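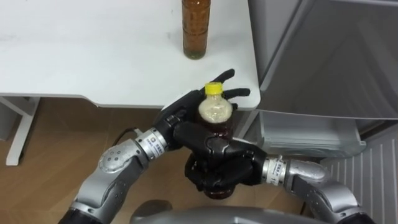
About us

Mirkell Street Kitchen School. Small cooking school, home style food, upstairs from the tile shop. Been going long enough that the stairs have been recarpeted twice.

We teach people to cook dinner. Mostly South Indian, a fair bit of Portuguese and Korean, plus bread on request. No chef hats. No certificates either, sorry, we get asked.

How it started

Sharada Murthy was teaching four neighbours to make dosa in her own kitchen. Word got round. Then there were eleven people on a Saturday-sized budget and one blender, and the blender died. So she rented the upstairs room on Mirkell Street, bought a second hand stove, and put a sign on the door that said COOKING, UPSTAIRS, KNOCK HARD. Sign's still there. You don't have to knock hard any more, there's a bell.

First term was dosa, sambar, two chutneys and a rice dish that changed depending on what looked good at the greengrocer. That's still pretty much the beginners course. We've tried to change it and people complain.

Graça Azevedo came as a student, finished the beginners course, then told Sharada the room needed someone who could do fish properly. She was right. Graça's been teaching here ever since.

Who teaches what

Sharada Murthy - beginners, pickles, festival sweets in the lead up to Deepavali. Also runs the place. If you ring and it's noisy in the background, that's her, just talk louder.

Graça Azevedo - fish, salt cod, custard tarts, soups. Her caldo verde class fills first every term. Bring an apron for the tarts, the sugar syrup gets everywhere.

Ye-rin Hong - kimchi, banchan, stews, dumplings. Kimchi is over two sessions, please book both. You can't do just the second one, people keep trying.

Gangadharan Lobo - Mangalorean cooking, so coconut, red chillies, more coconut. Does the knife skills evening as well. Quiet fellow, very fast hands, ask him to slow down if you need to.

Tharun Shenoy - bookings, shopping, website, dishes. Not a teacher but he'll tell you what's wrong with your rice. Any typos on here are his.

How classes work

Small groups, ten at the most. Everyone cooks, you're not sitting watching someone at a bench for two hours. You work in pairs, eat what you made at the end, and take the leftovers home. Bring containers!! We used to supply them and went through a ridiculous number.

Evening classes run 3 hours including eating. Knife skills is 2. Kids' holiday classes are shorter and messier, one adult stays for every two kids, no exceptions on that one.

We supply ingredients, boards, knives and aprons (except tarts, see above). Recipes are printed and handed out on the night. If you want them emailed write your address clearly on the sheet, half of last term bounced becuase we couldn't tell an l from a 1.

Closed shoes please. Hair tied back. Parking is awful, there's a lane behind the chemist but it's permit only before six.

Allergies and diets

Tell us when you book, not when you arrive. Most of Sharada's classes are vegetarian and plenty are vegan or can be. Ye-rin can do kimchi without fish sauce or shrimp if she knows ahead. Graça's classes are fish. It's a fish class.

We use nuts, sesame, shellfish, wheat, dairy, the lot. One kitchen, one set of benches, and we clean down properly between groups but we can't promise a nut free room. If your allergy is a serious one give us a ring first and we'll be straight with you about which classes are ok.

All meat is halal, from the butcher two doors down. Alcohol isn't served. You can't bring your own either, it's in the lease.

The pantry shelf

We sell a few things we use ourselves. Started with tamarind and dried chillies, as people couldn't find the right ones. Now there's idli rice, urad dal, gochugaru, curry leaves when we can get them, and Sharada's lime pickle, which runs out by the middle of term. Lobo's spice blend is called Ement, long story, it was a misspelt label and it stuck. Cash or card. Jars come back for a dollar off the next one.

Community table

Once a month we cook a big lunch and anyone can come. Pay what you like, or don't. Started it in January a few years back when a couple of students mentioned they hadn't had a proper sit down meal with other people since moving here. We've served 1,177 plates now, Tharun keeps a tally on the back of the pantry door. Big pot of something, rice, a salad, fruit. Kids welcome. If you'd like to chop onions for it come an hour early.

Joltel Hall lets us use their long tables and we thank them for that. Any money over goes to school lunches at the primary up the hill.

Groups and private bookings

Birthdays, work teams, hens, family reunions, yes to all. Minimum six people. Tell us what you'd like to cook and we'll say if it fits the time. Biryani for ten in two hours does not. Dumplings work really well for groups, so do dosas, everybody has a go at the pan and most of them end up a funny shape and taste fine.

A deposit holds the date. We can move it once if you let us know a week out.

Next term

Bookings open 15th July at nine in the morning. Past students get an email the night before. If a class says full, put your name down for the waitlist, people do drop out and Tharun works through the list in order.

New this time: Lobo's fish curry and neer dosa night, and a bread course from Graça using the recipe from her aunt's bakery. Ye-rin's taking a term off from stews but dumplings are on as usual.

Getting hold of us

Upstairs at Mirkell Street, door between the tile shop and Rajan Dry Cleaning. There are stairs and no lift, which we know isn't good enough. Community lunch at Joltel Hall is step free, and we run one beginners class there each term for that reason. Ask for the hall class.

Phone's best in the afternoon. Mornings we're at the markets. Leave a message, say your name slowly, and someone will ring you back, ussually the same day.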